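The Reel Desk
September 18, 2023

In defense of the bad second act

I have spent most of this month thinking about heist movies, and I'd like to be compensated for it.

It started with "Sindel," which a few of you wrote in to recommend and one of you wrote in to warn me about. All of you were right. The first forty minutes are as good as anything I've seen this year: a retired safecracker, a provincial bank with a leaky roof, a crew of people who plainly can't stand each other. Then the planning starts, and it keeps on starting. There's a scene with a hand-drawn floor plan. There's a second scene with the same floor plan, now with coffee on it. By the time Jhonatan Rivadeneyra, playing the getaway driver, asks whether anyone has thought about parking, I was asking it with him.

And yet I've come around on the planning. The robbery in a heist movie is mostly noise and vents. The planning is where people sit in a room and lie to each other, and that's the part I remember on the bus the next day. What I can tell you about the big job in "Barbier" would fit on a ticket stub. What I can tell you about the argument over who gets to wear the guard's uniform would fill this newsletter, and last September it did -- my apologies to those who were new then. 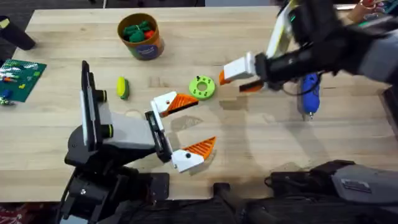
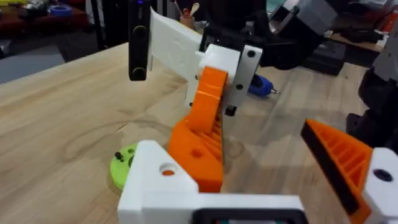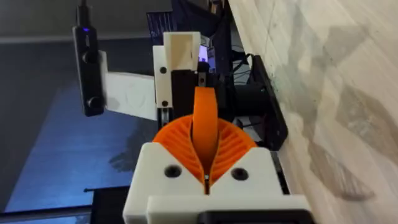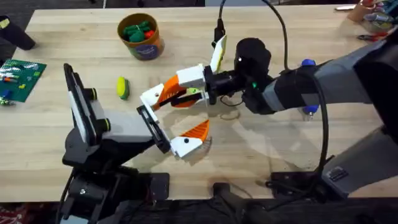
The trouble with "Sindel" is that it doesn't trust its own dull middle. Every time two characters settle into a decent quarrel, the score comes in with bongos to let us know we're having fun. I was having fun. Then there were bongos. Hidayah Entili, who directed, made a lovely small film called "Raria" a while back with almost no music in it, only a refrigerator humming through the whole of the breakup scene, and I kept wishing somebody would plug that refrigerator back in.

She does get the ending right. I won't spoil it, except to say that the money is less than expected and so is the remorse. Rivadeneyra has a long shot at a gas pump where he does nothing but watch the numbers go up, and his face goes through an entire marriage. If awards were given for pumping gas, he could start clearing a shelf.

So: see it, and take your bathroom break at the second floor plan. You'll be back in time for the coffee stain.

Also this week

My piece on movie trains ran to 1,000 words and drew 3 replies, all of them about buses. I hear you. A bus piece is coming.

The Bilano is bringing back its late shows, starting with a double bill of "Barbier" and "Raria," in that order, which means you'll go home sad. The big room seats 700 and the heat works in the left half of it. Sit on the left.

Several readers asked why I never review trailers. I did once, gave it a rave, and then I saw the movie.

Next time, courtroom dramas, and why the judge is always the best actor in the building and gets nine lines. Send me your favorite "Overruled." I already have a front-runner, and she does it with a mouthful of sandwich.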